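Trorine Grid Table Cover
Sanano Institutional Supply – Teaching Kitchen and Activity Room Equipment
Item 428

The Trorine is a white table cover printed with a grid of thin dark lines. It is supplied to schools, day centers and training kitchens that use one table for several activities during the day. Small items are easy to find against the white ground, and the grid gives users a shared way to refer to a place on the table.

Sorting and placing

For early learning and occupational therapy, the cover is used with plain blocks in strong colors. A green block stands out clearly from the printed lines. Blocks are not included and may be ordered from the Godcombe range.
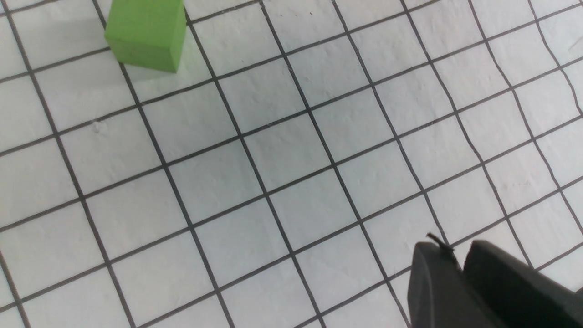 Food preparation practice

The cover may also be laid under steamer baskets and small food items during lessons in portioning, shaping and table setting. The baskets in the Arabzadeh set are finished with a yellow rim and have a slatted base. Baskets should be allowed to cool before they are placed on the cover. 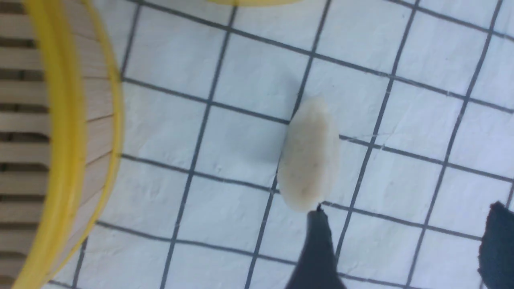 Grid cover in use with a yellow-rimmed bamboo steamer.

The cover is not a cutting surface. Garlic, ginger and similar ingredients should be peeled and cut on a board and then moved to the cover for sorting. Juice left on the printed lines should be wiped away with a damp cloth at the end of the lesson.
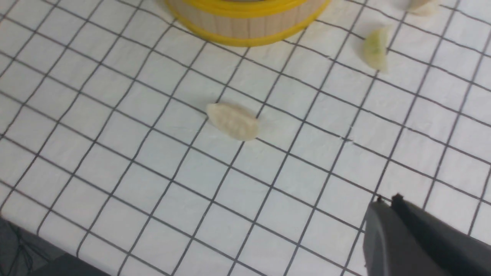 Size and care

Width: 695 mm
Length: 800 mm
Color: white, dark grid
Supplied: folded, one per pack

New covers show fold marks and soft wrinkles. These ease if the cover is left flat overnight. Do not iron. Store rolled – repeated folding along the same line will wear the print.

Ordering

Institutional accounts may order by item number. Orders of 23 covers or more are shipped on a single pallet. Requests for other sizes are reviewed each March and should be sent in writing to Abdul-Rahman Sarpong, Institutional Accounts.

Page revised 26 August 2020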